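April -- gummy base, pectin series, entry 7

Work this month was confined to the texture and moisture problem in the vitamin D gummies for Zisura. No change has been made to the active. The purpose of this entry is to record what was altered in the cook and to set down the questions that remain open before the next pour.

The previous base sweated in the jar. Pieces stored with the lid closed stuck together in the lower half, and the surface sugar had dissolved where they touched. M. Vávra attributed this to the syrup ratio. Ľ. Hrnčiar thought the cure was too short. Both were tested, separately, with the same pectin lot from Trnka.

Batch A: syrup reduced, sugar raised to match, cure unchanged.
Batch B: original ratio, cure extended to 43 hours.

Each batch yielded 159 usable pieces after trimming. Pieces with tails or visible air pockets were set aside and were not weighed. Acid was added last in both cases, off the heat, and the mass was deposited without delay. On an earlier occasion the acid went in too soon and the pectin set in the kettle; the order of addition is now written on the batch sheet and is to be followed as written.
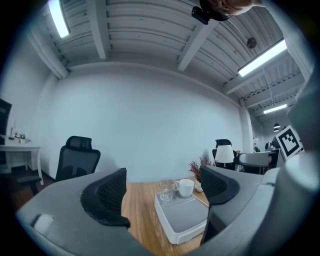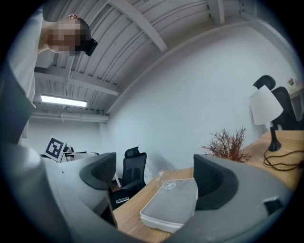
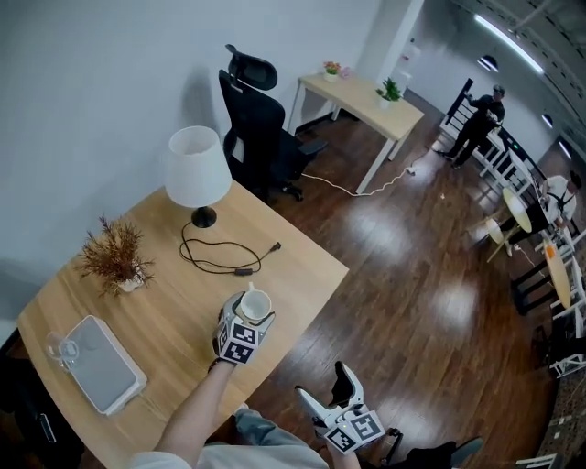
Batch A released cleanly from the molds but had a short, brittle bite. Two tasters described it as closer to a fruit jelly than a gummy. It did not sweat during the jar test. Batch B kept the chew of the original and showed slight sweating at the lid only. Neither is acceptable as it stands, although B is the nearer of the two.

A note on the vitamin premix. The supplier, Enari, ships it as an oil dispersion, and it must be shaken before it is drawn off. The first draw from an unshaken bottle will be weak and the last will be strong. For a product in which the customer counts pieces to reach a dose, this matters more than the texture does. Samples were taken from the start, middle and end of the pour for each batch and have been sent out for assay. Results are not yet back. No statement on dose per piece is to go to Zisura until they are.

The Stultier depositor dripped from nozzle 4 during Batch B. The seat was cleaned and the drip became slower but did not stop. A replacement seal has been requested. Until it is fitted, that row of the mold should be left empty and the piece count adjusted on the sheet.

Next pour (Batch C): syrup halfway between A and the original, with the longer cure. Oil coating to be applied by tumbling, not by spray -- the spray left dry patches on the flat side. M.V. to prepare the jars and label the lids as well as the bodies, as two lids were exchanged during the last test and one jar had to be discarded.

Open: whether the curing room humidity log can be trusted overnight. Ľ.H. will place a second meter on the lower shelf and compare the readings in the morning.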